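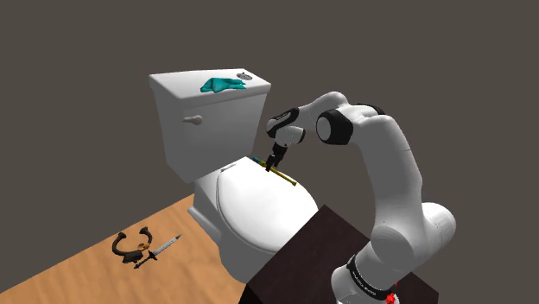 Why do the numbers in early news reports of a border raid so often change?
Early numbers come from whoever can be reached by phone in the first hours, and those people are usually standing in different places and counting different things.

That was the question Ha-rang So and I started with in our spring project for the Conflict and News course at Fitzsimmons, and I think we both expected a shorter answer than the one we ended up with. We had picked the raid on the market town of Istum, which lies a short drive from the border post at Ekinis, and we wanted to follow one figure, the number of people forced from their homes, through the first week of coverage. Our instructor, Ludmila Oravec, warned us kindly that one figure would be plenty, and she was right!

Our material came from the Pikeo archive, which keeps older versions of news stories as well as the final ones. We read 172 articles between us. I took the ones published on the Istum side and Ha-rang took the ones from across the border, and then we swapped and read each other's, which took far longer than we had planned (we had given it a Saturday, poor us) but caught a good many mistakes in our notes.

The first reports, filed before noon, said 106 families had left the town. By evening most outlets had moved to 114. Neither of us thought much of this at first, as it looked like an ordinary update, with eight more families found or registered during the day. Then Ha-rang noticed that the two figures had different sources. The lower one came from the district office in Istum, which listed families by the house they had left. The higher one came from the reception desk at Ekinis, which listed them by the head of household who signed in, so that brothers sharing one compound were entered separately.

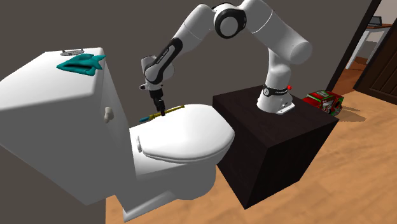

Figure 2. Robot arm and toilet, with a crumpled teal item on top of the tank.

Once we knew this we went back through everything again with a simple chart, writing down for each article the figure, the person or office named as the source, and the word used for what was being counted. The words turned out to matter a great deal. "Families," "households" and "homes" were swapped freely, sometimes inside a single paragraph, and a headline writer would now and then turn any of them into "people," which makes the event sound much smaller than it was. I don't want to be too hard on the reporters here - many of them were working from a bad phone line, and several added a sentence saying that the count was still going on. Those sentences were often the first thing to go when the story was shortened for another outlet.

We had a long and friendly argument about whether to call the later figure a correction. Ha-rang felt that we should, as the outlets themselves treated it that way,

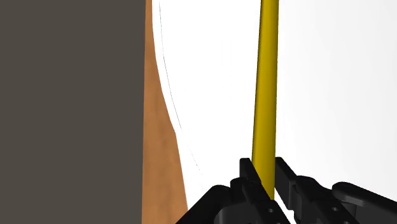

and I felt that we should keep both figures side by side with their sources. In the end we did it my way in the chart and her way in the discussion, with a note to say so. Ms. Oravec read our draft and asked why we had left out the radio bulletins, and the plain reason is that the archive has no transcripts for that week. A group with better language skills than ours could perhaps ask the stations directly.

There are other gaps. We looked at one raid and one week, so we can't say how common the mix-up between houses and heads of household is elsewhere. We also had no way of speaking to the families, and I would have liked to know how they would have counted themselves.

Our full chart is in Appendix 2, along with the list of articles in the order we read them. I'd like to thank Ha-rang for her patience with my handwriting, and the library staff at Fitzsimmons, who renewed our archive access more than once and were very nice about it.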